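Carkley Under-Sink Water Filter
Owner's guide, section 4: Fitting, first use and changing the cartridge

Read this section to the end before you start. Allow an hour for a first fitting. The Carkley is for cold mains water only.

4.1 What is in the box

Filter head with wall bracket
Marell cartridge, sealed in its wrapper
Filter bowl (screws to the head by hand)
Inlet hose with valve tee, blue collar
Outlet hose, white collar
Drinking tap with washers and backing nut
Four screws and wall plugs
Bowl spanner
Date sticker

If anything is missing, do not begin. Contact the shop with the number printed on the side of the carton.

You will also need an adjustable spanner, a drill, a pencil, a bucket and an old towel. The drinking tap needs a hole in the sink or worktop. Many sinks have a spare hole under a blanking plug.

4.2 Choosing the position

The bracket goes on the side or back wall of the sink cupboard. Leave at least 70 mm clear below the bowl so that it can be lowered off the cartridge later. Keep the filter away from the hot pipe, and away from the waste trap if you can. Do not fit it in a garage or outhouse where it may freeze.

CAUTION: Check for cables and pipes behind the wall before drilling.

4.3 Fitting the bracket

1. Empty the cupboard and lay the towel on its floor.
2. Hold the bracket against the wall with the arrow pointing up. Mark the four holes.
3. Drill and plug the holes. In a wooden cupboard side, leave out the plugs and check that the screws will not come through.
4. Screw the bracket on. It must be level. Do not hang the bowl on it yet.

4.4 Connecting to the cold supply

1. Turn off the water at the stop tap. Open the cold kitchen tap and let it run until it stops.
2. Put the bucket under the cold connection. Undo the nut between the supply pipe and the tap tail. A little water will come out.
3. Fit the valve tee between the two, with the fibre washer in place. Tighten by hand, then a quarter turn with the spanner.
4. Turn the small lever on the tee across the pipe. This is the closed position.
5. Push the end of the blue-collared hose into the port marked IN on the filter head. It goes in 10 mm after you first feel it grip. Pull back gently. It should not move.

Note: If your supply pipe has the older wide thread you will need the Niazi adaptor, sold separately. Do not make up the difference with tape.

4.5 Fitting the drinking tap

1. Remove the blanking plug, or have a hole made.
2. Drop the tap through with the rubber washer above the sink and the plastic washer below.
3. Run the backing nut up and tighten it while a helper keeps the spout facing the bowl of the sink.
4. Push the white-collared hose on to the tap tail, and the other end into the port marked OUT.

Stone and composite worktops should be drilled by a fitter. Damage to the worktop is not covered by the guarantee.

4.6 Putting in the cartridge

1. Wash your hands. Take off the wrapper, holding the cartridge by its ends.
2. Stand the cartridge in the bowl with the ribbed end at the bottom.
3. Check that the black ring is seated in the groove at the top of the bowl. Wipe off any grit.
4. Screw the bowl to the head by hand until it stops. Use the bowl spanner for undoing only.

4.7 First flush

A new cartridge sheds fine black dust. It is harmless but tastes unpleasant.

1. Open the stop tap, then the lever on the tee.
2. Open the drinking tap. Air will spit from the spout at first.
3. Let it run for ten minutes. The water should be clear by then. If it is still grey, run it for five more.
4. Close the tap and dry every joint with a paper towel. Look again after half an hour. Any damp joint must be remade.
5. Write the month on the date sticker (August, for instance) and stick it to the bowl.

4.8 Everyday use

Use the drinking tap for drinks, for cooking and for rinsing fruit, salad and rice. Use the ordinary tap for washing up. The flow from the drinking tap is slower than from the main tap, and a large pan takes noticeably longer to fill.

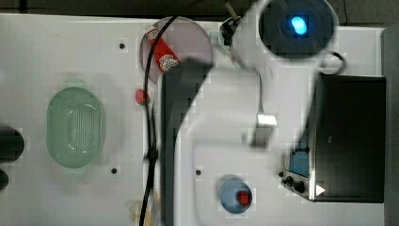 Fig. 7. Colander, plate and can.

Run the tap for a few seconds each morning before filling a glass. After a holiday of a week or more, run it for five minutes. Filtered water has less chlorine in it and does not keep as long as tap water, so a jug in the fridge should be used within a day.

Do not connect a dishwasher, a washing machine or an ice maker to the outlet. The Flidemard in-line filter is made for those and has its own guide.

The outside of the tap may be wiped with a soft cloth and washing-up liquid. Limescale on the spout can be taken off with a cloth dipped in vinegar, left for ten minutes and rinsed. Do not use bleach, wire wool or cream cleaner on the tap or the bowl.

4.9 Changing the cartridge

Change the cartridge every six months, or sooner if the flow drops or the taste of chlorine comes back. Spare cartridges should be kept sealed, in a dry cupboard.

1. Close the lever on the tee. Open the drinking tap to let the pressure out and leave it open.
2. Put the bucket under the bowl. Fit the bowl spanner from below and turn it clockwise as seen from above.
3. Lower the bowl. It will be full. Tip the water into the bucket and lift out the old cartridge.
4. Wash the bowl in warm soapy water and rinse it well.
5. Look at the black ring. If it is flat, nicked or stiff, replace it (part 63).
6. Fit the new cartridge as in 4.6 and flush it as in 4.7.
7. Put a new date on the bowl.

CAUTION: Never undo the bowl with the lever open.

The old cartridge can go in the household rubbish once it has drained. The cardboard sleeve can be recycled.

4.10 If something is wrong

No water from the drinking tap: check the lever on the tee, then the stop tap. Look for a kink in either hose.

Slow flow from new: the hoses may be on the wrong ports. Blue goes to IN.

Slow flow after some months: change the cartridge.

Drip from the bowl: close the lever, release the pressure, take off the bowl and clean the ring and groove. Do not overtighten.

Drip from the spout when closed: a few drops after use are normal. If it carries on, replace the tap insert (part 100).

Milky water: this is air. It clears from the bottom of the glass upwards and stops within a few days.

Part numbers are listed in section 6. For the guarantee, see section 7.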